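Handout 6: Looking After the Two-Arm Mug Cell

Notes to go with the bench session. Philomena Hayes, Ididura Workshop, May intake

Okay, so last time we got as far as powering the cell up and down without upsetting it, and a few of you asked me afterward what I do to it between runs. Quite a lot, is the answer, and most of it takes under ten minutes. I've written it out here in the order I do it, plus the bits I always forget and have to go back for.

Before you touch anything

Hit the stop, wait for both arms to settle on their rests, then switch the arm supply off at the box. The stop button by itself leaves the controllers live, and I don't want your fingers between a pair of gripper fingers while they are. The cameras run on a separate supply (the gray brick marked Seixas), so you can leave those on. You'll want them in a minute.

Take your watch off too. I scratched mine.

Fingers first

The gripper fingers get the worst of it. Glazed stoneware is hard and slick, and after a day of handles and rims the tips pick up a film you can't really see but can feel — run a clean thumb along the inside face and it drags a little. Wipe them with a lint-free cloth and a splash of isopropyl, inside faces first, tips after. Don't scrub. If a tip has a chip in it, tag the arm and come find me, please don't file it smooth!

Then check the finger screws with the short hex key. They want to be snug. Last spring we had one arm that was closing a hair crooked for two whole afternoons, and I blamed the software, the calibration, the mugs and (briefly) the student before I put a key on the screw and it turned half a turn on its own.

If you've had a finger off, the zero is gone and you have to set it again. Open the Erimis panel, pick the arm, close the fingers by hand until they just meet, and press Set Zero. Open to full, close, open again. The readout should come back to the same number each time. If it wanders by more than 11 counts, do the zero over.

Rails and mounts

Everything clamps to the black rail around the table, so everything is only as good as the clamps. Go around in one direction (I go clockwise, it doesn't matter, just don't hop about) and give each bracket a firm push sideways. Nothing should move. Look at the cables while you're there. You want a loose curve where a cable leaves a mount, with enough slack for the arm to reach the far corner, and nothing lying where an elbow will come down on it.

Cameras

We have one camera on each wrist and a fixed one for the table. Clean the lenses with the blue cloth, never the isopropyl one. Then pull up each view and compare it with the reference prints in the folder. For the wrist views, you're checking that both fingertips show and that they sit where they sit in the print. For the fixed view, I mostly look for glare, which creeps in from the left when the blinds are up. 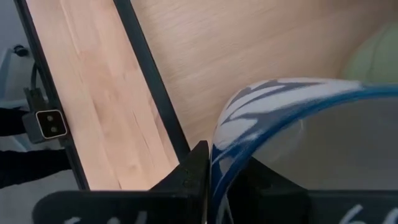
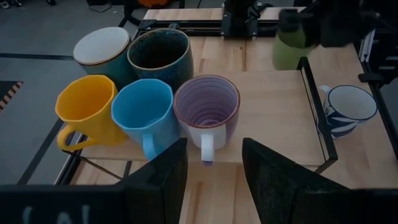 Second one up is the wrist view with the shelf in place and the other arm at work. The last one is the fixed camera.
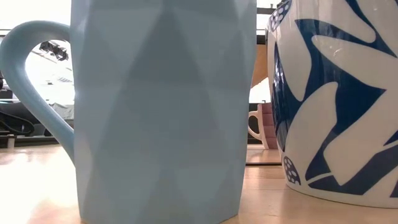 Pakau asked in the last session whether it wouldn't be quicker to skip the reference prints and let the calibration routine catch a camera that had been knocked, given that it runs every morning anyway. Good question, and I used to do it that way. The routine will catch a big knock. A small one it sort of absorbs: it finds a fit, reports a pass, and then your grasps land a few millimeters to one side all day. The prints take a minute. Do the prints.

The calibration run itself

Clear the mugs and take the shelf off the table. Put the checker board down flat in the middle, power the arms back up, stand behind the line and start the routine from the panel. It visits 13 poses with each arm. Keep your hands out of it for the whole run, even if the board shifts — stop it, fix the board, start over.

Write the error figure for each arm in the log, pass or fail. I like seeing the slow drift over a few weeks, it tells me when a joint needs attention well before the panel does.

Putting the shelf back

Seat the metal supports flat on the tabletop and press down on each end in turn. If it rocks, turn it around and try again before you go looking for shims. Leave room for both arms to come in past the ends.

When you load the mugs, vary the handles. Some toward the front, some off to the side. If you line them all up neatly you'll get a lovely first run and learn very little from it.

Test grasp

Run one slow pick with each arm at the lowest speed setting, on a mug you wouldn't cry over. Watch the fingers close. They should touch both sides of the handle together. If one side arrives early and pushes the mug, go back to the zero. If the zero's fine, go back to the finger screws.

Service interval

The wrist joints get fresh grease every 930 hours on the panel counter, and I do that one myself, so just shout when it's within 100 hours and I'll book the cell out.

For next time: bring your log page with both error figures on it, and have a go at the zero procedure at least twice without the sheet in front of you. The spare hex keys are in the top drawer. Please put them back in the top drawer.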